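Is the Stotard handover package worth paying for?

Posted 2 July 2024 by Agata Sartori 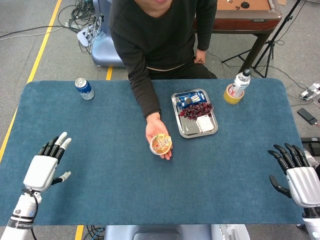

What we were quoted

We already own a two-arm robot with five-finger hands. Korkidow is offering us Stotard, a software package that is supposed to let it pass small items to and from a seated person: snack cups, cans, fruit, packets. The price is $1090 up front and $400 a year after that. The salesman told me it takes things from an open palm "as naturally as a person would." I've heard that kind of line before. Has anyone paid for this with their own money, and does it hold up outside the demo?

Gianni Cattaneo

We had it on trial until last September. Jelly cups were okay. A cup sitting on a flat palm gives the hand a clear rim to go for, so I wouldn't read much into that one. Ask them to take grapes out of a steel tray. Shiny trays gave our cameras fits, and the grapes either stayed put or got squashed. Korkidow's answer was to buy a matte tray from them.

Also ask what "success" means in the brochure. When I pressed, it turned out that a dropped item counted as a success if the robot picked it up again within the time limit. Get the definition in writing.

Remo Carbone

works fine for me, people complain too much. you just need good lighting and a felt mat so stuff doesn't slide

Fulvio Testa

Remo, which version, and how many items did you try? "Works fine" doesn't help someone about to spend $1090.

Agata, I compared it with the Drerinora package, which costs $900 with no yearly fee. Neither impressed me. Drerinora was slower but let go of things more gently, and I care about that when there's a person's hand underneath. Stotard gripped a full soda can well and an empty one badly. It dented it.

Before you sign anything, make them run 100 handovers on your table, with your items and someone from your own staff in the chair. Don't let them bring the snacks. Have your own person write down every miss, including the ones they want to redo. They refused to do this for us, so we kept our money.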